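Jamov Opens Second Flower Workshop and Dried-Stem Shop in Flestska

FLESTSKA – Floral supplier Jamov will open a second location in September, adding a dried-flower shop and a teaching workshop to its existing cut-flower business. The new site takes up 1,690 square feet on the ground floor of the former Parsa stationery building.

The shop will sell dried stems by the piece and by the bunch, along with wreath bases, ribbon, wire and floral tape. Ready-made arrangements will be available in 2 sizes, and customers can order custom pieces for weddings, store windows and restaurant tables. Orders placed before noon can be picked up the next day the shop is open.

"People kept asking us for flowers that would last through the winter," said Veikko Nieminen, owner of Jamov. "We had one shelf of dried stock in the old shop and it sold out most weeks. The new space lets us carry the range properly and dry more of it ourselves."

Jamov will dry strawflower, statice, larkspur and several grasses in a separate room behind the shop. Most of the stems will come from Gutix, a family flower farm that has supplied the company since it opened. Under a new agreement, Gutix has set aside 120 rows for varieties that dry well.

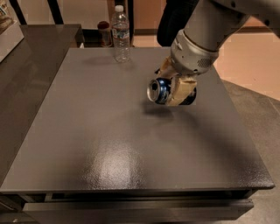
A blue beverage can held just above a dark gray table top.

Classes begin the week after opening. The first schedule covers wreath making, hand-tied bouquets and a beginner's course in pressing flowers. Each class runs two hours and includes all materials. Students can bring their own vase or buy one at the shop. Group bookings for birthdays, bridal showers and office outings will be taken on weekday evenings.

The first 100 customers on opening day will receive a small bunch of dried statice. Doors open at 10 a.m. The shop will be closed on Sunday except for scheduled classes.

The original Jamov shop will keep its current hours and will continue to handle all fresh-flower orders and local delivery. Gift cards can be used at either location.

About Jamov
Jamov sells fresh and dried flowers, floral supplies and custom arrangements to homes and businesses in and near Flestska.

Media contact
Veikko Nieminen, Owner, Jamov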